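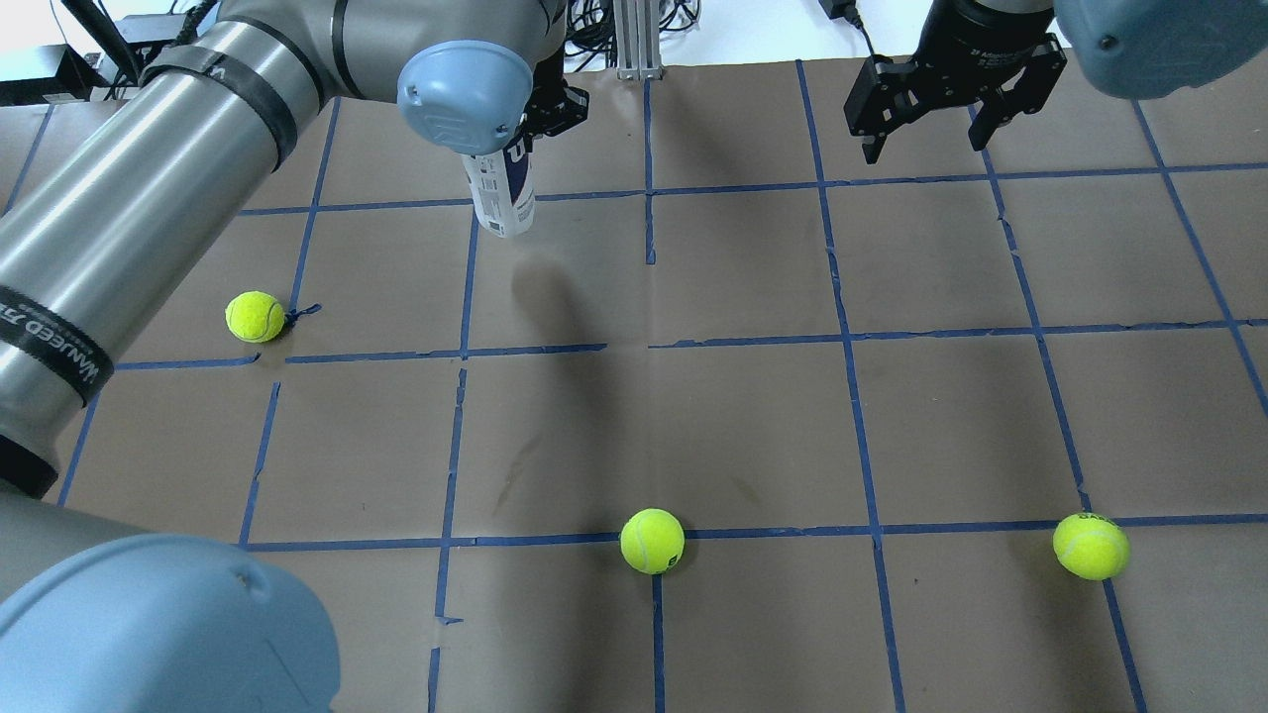

Tennis balls and a can over a taped paper grid.

Print this article | E-mail this article

Paper grid (tabletop)

A paper grid is a sheet of brown kraft paper laid over a table and divided into squares with tape. I've been putting them together for years and I still think it's one of the nicest cheap things you can do to a work surface! People use them for sorting, for laying out parts, for placing objects so that somebody else can put them back in the same spot, and (in my house at least) for rainy-day games with a bag of tennis balls.

Names

I call it a paper grid. My friend Sinan Sezer, who taught me most of what I know, calls it a Zornberg sheet, after the workshop where he first taped one down, and in Ağca I've heard it called simply "the squares." There's also a small online crowd that says Okell board, but an Okell board is properly a painted one, so I'd leave that name alone.

Paper

Kraft paper comes on a roll, and the roll is both the joy and the headache of it. It wants to go back to being a roll. The ends and corners lift, sometimes for days, and you can tape them under the table lip or just live with it. I mostly live with it. Wrinkles are the other thing. A few soft ones don't hurt, but a sharp crease will nudge a ball off its spot every time, so I unroll mine the night before and leave a few heavy books on it.

Scuffs build up pretty fast. I change the paper when I can't tell a scuff from a pencil mark, and I've had one sheet last from February clear through to summer vacation.

Tape

Blue painter's tape is the usual pick. It shows up well on brown, it tears by hand, and it comes up again without taking too much of the paper with it (pull low and slow, almost flat against the sheet). Run all the long strips first, then the crosswise ones. If you alternate you'll lose track of your spacing - ask me how I know. Masking tape works too, but it's so close to the paper in color that you end up squinting at it.

Do the lines have to be straight? Not really! A wobbly line still tells you which square you're in. If you need real measurements, snap a chalk line first or mark both edges with a ruler. For everybody else, eyeballing is fine, and a strip that quits a little before the crossing bothers no one but the person who laid it.

Squares get bigger or smaller depending on what goes in them. For tennis balls I like a square that leaves plenty of bare paper all the way around, because a ball that touches tape is a ball people argue about.
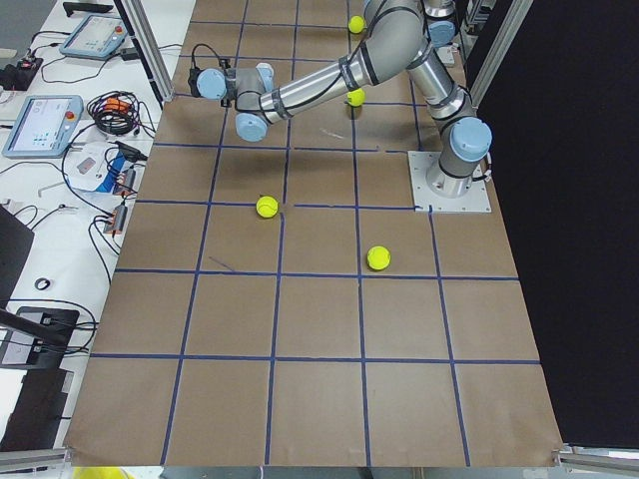

Things to put on it

Tennis balls are my favorite by a mile. They're bright, they're soft, they don't dent anything, and the fuzz gives them a bit of grip on the paper so they tend to stay where you set them. On a table with any slope at all they'll still wander, so check with a level.

Cans are good for the opposite reason. A can stands on its flat end and stays there, and you can set one down right in the middle of a square with no fuss. Full ones are steadier than empties.

Sinan's house game, which he named Grarnon for reasons he won't share, uses 24 squares, 3 balls and a single can. You get five turns to move the can from one corner to the other without it ever sharing a line with a ball.
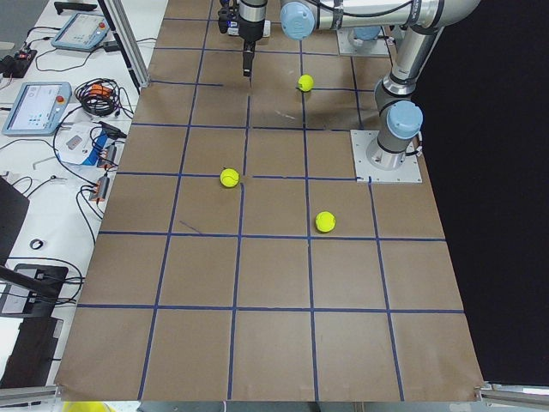

The scoring took me a whole winter to get straight, and I'm still not sure the version I play is the one he meant. In mine, a ball resting against a line belongs to whichever square holds more of it, and if you can't agree, the person who set it down has to move it. Sinan plays that it counts for both squares, which makes for a much longer evening.

Storage

Roll the sheet with the tape side out. Rolled the other way, the tape buckles and you get little blue ridges that never quite press flat again. Mine goes in a cardboard tube behind the door, with the leftover tape pushed into one end.

We use cookies to remember your reading preferences. By continuing to browse, you agree to our use of cookies.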